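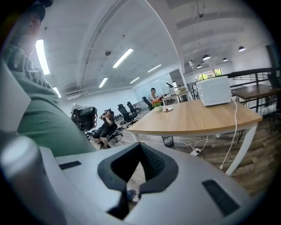
The office chairs, upper floor, 18th September.

It is the intention of this page to set down, for my own reference and for any reader who manages a shared workroom, the present arrangement of the upper floor at Trastton. Earlier entries dealt with the lease and the lighting. The present entry is confined to the furniture: the chairs, the desks, and the matter of cables, on which I have received more correspondence than on any other subject.

The chairs should be addressed first. The floor was furnished at the outset with black office chairs on casters, purchased as a single lot from Clemer at a price of 65 dollars each. I had some reservations regarding mesh backs. In my previous office the mesh had begun to sag within a year, and one occupant took to sitting on a folded coat. The Clemer chairs have given no cause for complaint in that respect, and the height levers remain firm.

The difficulty with chairs on casters is that they do not remain where they are placed. A chair is drawn over for a short conversation and is left there, and by the middle of the afternoon the open part of the floor has been reduced to a series of narrow channels. The rule now in force is that any chair not in use is to be returned to the side of the room. I did not wish to mark positions on the floor with tape, which leaves a residue and gives a room the look of a gymnasium. A loose row is sufficient. Persons who wish to sit and rest may of course do so in the row itself, and many prefer it.

The desks were a separate undertaking. The two near the stairs have wooden tops, and I had at first intended that they should match. The Afridi catalog listed the same top with a choice of legs, and through an error in my own order form the legs arrived in two finishes, one pair white and one pair dark. The cost of returning them was quoted to me as more than the legs themselves were worth. They have been kept, and visitors have been kind enough to assume that the contrast was planned.
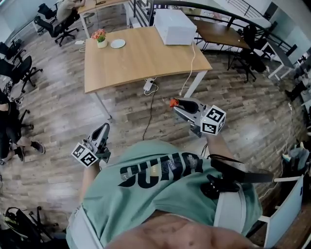 Flowers, plate and power strip at the desk with the white legs.

Readers of the September letter will recall that I proposed to keep all desk surfaces clear. I have since relaxed this position. A small pot of flowers is permitted on any desk, provided that it stands near an end, where it is less likely to be struck by an elbow, and provided that whoever placed it there attends to the watering. A plate may also remain out during working hours. I had expected the plates to multiply, and I am pleased to report that they have not.

The cables are less satisfactory. The power strip is kept on the floor beneath the desk, which allows equipment to be connected without moving anything on the surface, but any lead drawn out toward the middle of the room then lies across the planks where people walk. I have considered three remedies. A rubber cover would be the most secure and also the ugliest. A strip fixed to the underside of the desk would raise the plugs out of reach of shoes, although the long leads would still have to come down somewhere. The third remedy is to move the desk itself closer to the place where the power is wanted, and I am inclined toward this one, as it costs nothing.
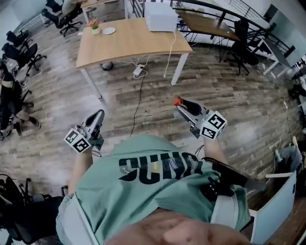
Before any desk is moved, however, the width of the passage beside the railing must be settled. The stairs come up on that side, and a person arriving with a box in both arms requires a good deal more room than a person arriving with a cup of coffee. My measurements were taken with nothing being carried, and I accept that this was an oversight. They will be taken again.

A word on the floor. The planks have a wood look in mixed gray and brown, a pattern supplied by Astach under the number 3345, and I recommend a mixed tone to anyone choosing for a busy room. Dust and small scuffs are far less apparent than they were on the plain pale floor downstairs. The casters have so far left no marks that a damp cloth will not remove.

Bags are the remaining item. There are 11 hooks by the lower door, and they are used chiefly for umbrellas. Bags continue to be set down upstairs beside the chairs and along the wall. I have priced a low open shelf from Clemer and will record the decision in the next entry, together with the revised width of the passage.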